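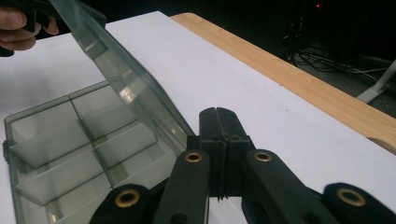
Does paying someone to organize your home keep it organized? For a few weeks, in most of the homes I visited, and after that it depends on how much stuff keeps coming through the door.

The home organizing business doesn't like that second part. I spent most of February talking to people who had paid for a full reset, the kind where a team shows up in matching aprons and leaves behind a pantry that looks like a pharmacy. The going rate at Prirkell, which works in the suburbs north of the city, is $3,000 for what it calls a whole-home edit. Bins are extra.

The bins are always extra. Magdy Tawfik showed me his invoice from a smaller job, a hall closet and one bathroom. Labor took up two lines. Then came $424 in containers, all from Lellico, all picked by the organizer, who gets a cut when clients buy through her link. She disclosed that, in small type at the bottom of page two. Tawfik hadn't read page two.

"I thought I was paying to have fewer things," he told me. "I have the same things and also the boxes."

He likes the closet, to be fair. He can find batteries now. But he had started a second closet on his own with shoe boxes and masking tape, and when I asked him which one worked better he had to think about it.

Prirkell says its clients are happy, and it has a survey: 74 percent of them reported feeling "more in control" of their homes. I asked when the survey went out. It goes out the evening the crew leaves. I asked if there was a later one, at six months or a year. There isn't, and the woman in the press office seemed puzzled that I would want it.

Six months is when I'd want it. That's when the labels stop matching. Tài Huỳnh worked for Prirkell for 3 years before she quit to go back to bookkeeping, and she says repeat visits were where the money was. Crews called them refreshes. A family would book one in the fall, another after the holidays, and nobody at the office ever suggested they might stop shopping.

"You can't tell a client to stop buying stuff," Huỳnh said. "They'll think you're judging them. So you sell them a bigger drawer."

The subscription version is already here. Drullel will send a person to your kitchen every month to put things back where the last person put them. That used to be called housekeeping, and it used to cost less.

I don't doubt that a mess can make people miserable. I grew up in one, on Brandão Street, with a dining table we never once ate at — mail, coats, my father's radio parts. My mother cleared it every spring. By summer it was full again, and she would have been thrilled to have a crew in aprons do it for her. I'm just not sure she would have been any better off by fall.

Before I left, Tawfik opened the closet one more time to get me a pen. It took him two tries to find the right bin. The pens were under "Office," and he'd gone straight to "Daily."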